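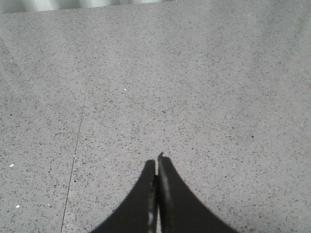

N.º 11

Informe de avance del proyecto Dranari
Taller de punto y recuperación de muestras tejidas
Para: Fundación El Fassi
28 de junio de 2024

Estimados señores:

Les presentamos el avance del taller desde el mes de enero. El trabajo sigue el plan que ustedes aprobaron, con una excepción en el calendario de los guantes, que explicamos más adelante.

El grupo de Brestby terminó las primeras 6 muestras de punto trenzado. Cada muestra fue tejida dos veces: una con agujas de doble punta y otra con aguja circular. La segunda forma resultó más cómoda para las principiantes, pero la tensión queda menos regular en el cambio de vuelta. Hemos anotado esta diferencia en las fichas, para que la persona que teje pueda elegir.

En Nendimau el avance fue más lento. El hilo de lana que pedimos llegó con un grosor distinto al del muestrario y tuvimos que repetir el cálculo de los puntos en todas las tallas. El proveedor aceptó el cambio sin coste, pero perdimos 5 semanas. Por este motivo los patrones de guantes todavía no están listos; solamente el puño y el pulgar están probados.

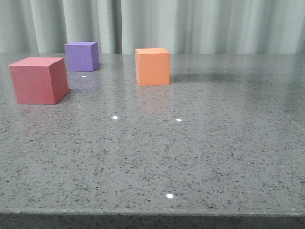 MATERIALES Y GASTOS

Hasta hoy hemos gastado 700 euros en lana, agujas y marcadores de puntos. La mayor parte corresponde a la lana. Las agujas de bambú del número más fino se doblan con el uso y pensamos sustituirlas por agujas de metal en la compra siguiente, dentro de la misma partida. No pedimos aumento del presupuesto.

La impresión de las fichas no está incluida en esta cantidad, porque la imprenta enviará la factura al final del trabajo.

PENDIENTE

Quedan por hacer tres tareas antes del cierre:
- terminar los dedos del guante y probarlos en las tallas pequeña y grande;
- revisar los gráficos de color, en los que hay dos símbolos demasiado parecidos;
- bloquear y medir las muestras de Nendimau.

Les rogamos que nos confirmen si prefieren recibir las fichas en papel o en archivo. También necesitamos su autorización para mover la entrega de los guantes al siguiente período. Las demás entregas se mantienen en la fecha acordada.

Reciban un saludo cordial,

Equipo del proyecto Dranari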